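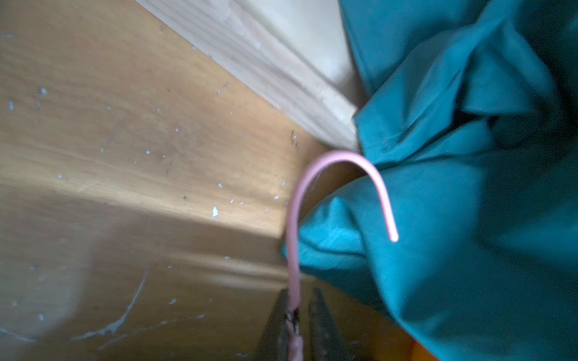 Greklow Supplements Cooperative
Minutes of the members' meeting, February

Present: 27 members. Rupert Lehner in the chair. Meeting opened at 6:30 p.m.

1. Minutes of the last meeting
Approved with one correction. The Gadumthorpe pickup point closes at 7 p.m., not 8.

2. Magnesium order
The Munasinghe order came in at 135 bottles. 83 have been collected. Members who paid in advance have until the end of the month to pick up theirs, after which the remaining bottles go on general sale. Two bottles with torn seals will be returned for credit.

3. Vitamin D
The supplier at Futville has changed the capsule from gelatin to a plant-based shell. The price stays at $21 a bottle. A member asked if the strength was the same. R. Lehner read out the new label and the dose is unchanged. Agreed to reorder.
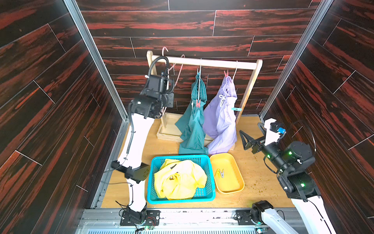
Two robot arms and a clothes rack

4. Labels
Agreed that the shelf cards will give the ingredients and dose only, with no health claims. Members taking prescription drugs should be told to check with a pharmacist before buying. New cards to be ready for the next meeting.

5. Other business
The request for a protein powder was held over. No prices yet.

Meeting closed at 7:45 p.m.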